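Teal Month at Piltbridge: a little gallery

Hello again from the sewing room! If you've been reading since spring you'll know I have a color problem, and this August the color is teal. It started with the Surka box (13 pieces of fabric, all supposedly "ocean," which covers everything from mint to nearly black) and then it spread to the mending pile, the yarn basket and what I wear to the grocery store.

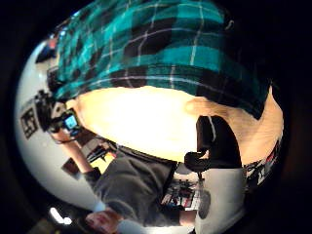

Flannel is where I always tell people to begin. It's forgiving, it presses flat without a fight, and a crooked seam sort of melts into the nap. Wash it before you cut, though! I lost 2 inches off a Sjöberg shirt pattern by skipping that, and I'm still a bit sore about it because the sleeves were perfect. Now everything goes through warm water first, even the scraps.

The fuzzy things are a different story. I love them and they shed all over my ironing board, my tea and probably my sandwiches. Keep a lint roller close and don't wear black.

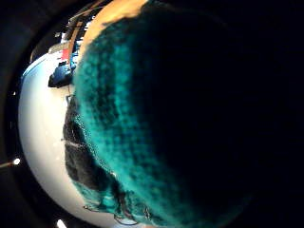
Turquoise fuzz up close, with dark little loops and strands along the bottom edge.

Next on the table is the Praveo overshirt, the one with the big pockets, and I've set aside roughly 90 minutes an evening for it, which is optimistic for me.

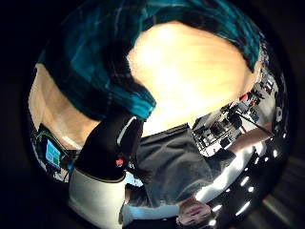

Matching plaid is the part everybody asks me about, and my method is just pins, lots of pins, and a good podcast. Cut one layer at a time and pick one stripe to follow all the way around. With a teal and black plaid I go for the brightest stripe, those streaks of turquoise, as the navy and black lines all start to look the same to me after supper. And if you want something plain to go with it, a charcoal gray shirt like the one in there is hard to beat. I'm putting gray buttons on mine, if I can find the tin.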